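Clindville workshop builds its own hand-held grippers to teach a robot kitchen chores
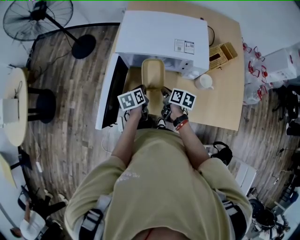

What is the Clindville group trying to make?

A home-built robot arm, which they call the Brikska, that can manage a few small kitchen jobs. The builders plan to teach it with records of people doing those same jobs by hand, using grippers of the same shape as the ones that will go on the arm.

The project began in April in the shared workshop on Kornton Street, where the members had been talking for ages about building something that would be of use in a house (the earlier favorite was a machine for sorting screws, and a few of them still bring it up). A microwave won out in the end. Almost everybody has one, the door is a good challenge, and getting a plate in or out without knocking the sides takes more care than you might think until you try it with a pair of jaws in place of your fingers!

The black grippers are worked by hand, one on each side, and each carries a square card printed with black-and-white patterns so the software can follow where it goes. The person using them wears a harness over the shoulders. Members say the first evening is always slow going, and that it helps to keep your elbows loose and not rush the door.

The group has gone through five versions of the gripper so far, with most of the changes in the jaws, and has saved over 20 hours of practice. The arm itself is still waiting on its shoulder joint, which is being made with help from Vashisht, a small machine shop across town that has been very generous with its scrap bin and its advice.

Anyone who would like to come by and try the grippers is welcome on Monday evenings until 9. There is no charge, and you don't need to know a thing about robots. Bring a mug if you want coffee.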